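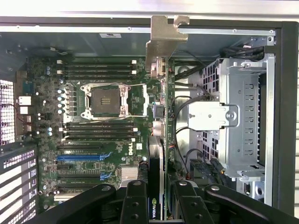
The view from the wrist. Eight memory slots and not a stick of RAM in any of them.

I promised a few of you a writeup of the disassembly work once we had a number worth showing. We now have a number. Whether it's worth showing is up to you.

The question Danuta Witkowska and I have been poking at since April is small enough to fit on a sticky note: when a robot reaches into an old workstation, how much does it help to let it stop and look again before it closes its fingers? Our old method looked once, made a plan, and committed to it with the confidence of a man assembling a bookcase without the leaflet. The new one, which Danuta named Fuvari before I could object, takes a second look from the wrist camera at close range and is allowed to change its mind about where the part is.

That's the entire idea. It took us 2000 practice reaches to get it working, and I would like most of those evenings back.

The test was plain. We ran 655 grasp attempts with each method, on the same parts: graphics cards, plugs, brackets, latches. Then Uthai Yensuk scored the recordings without knowing which method he was watching. He claims he could tell anyway, from the hesitating. The look-once method got hold of the right thing, and only the right thing, 192 times. Fuvari managed 610.

I stared at that for a while and then did what any responsible person does, which is assume I'd broken something. Hywel Ellis went through the scoring sheet and found two typos, one in each direction. So the number stands, and I've been slightly unbearable at lunch.
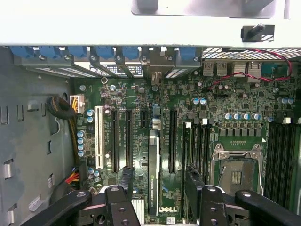

Same Dell, other angle. Fingers down by the slots and the memory banks, Quadro in between.

Now the complaints, which are all mine. The big one is that the wrist camera sees the gripper nearly as well as it sees the computer. Get close enough to look properly and your own fingers are standing in front of the thing you came for. For weeks the model's favorite answer to "where is the graphics card" was the left finger. Sakda Wattanapong fixed this by masking out the gripper before the second look, a change of eleven lines that I had put off because I was sure it wouldn't matter.

Second complaint: everything in these cases is long, thin and parallel. A black slot next to a black slot next to the edge of a card is a hard picture even for me, and I've been taking these machines apart since college. When Fuvari misses, it usually misses by one neighbor. It grabs the wrong thing very accurately.

Third: it's slow. The second look costs time on every reach, including the easy ones where the first look was fine. Boonmee Sriwong wants to skip it whenever the model is sure of itself. I want to know how often it's sure and wrong before I agree to that. We've been having this argument mostly by leaving each other notes on the whiteboard.

Also, all of this is on one kind of case. Put the same arm over a cheap home tower with the cables stuffed in sideways and I have no idea what you'd get. I've asked for a pile of those and been told to fill out a form.

Next up is the skip rule, and after that screws, which Danuta keeps raising and I keep not hearing.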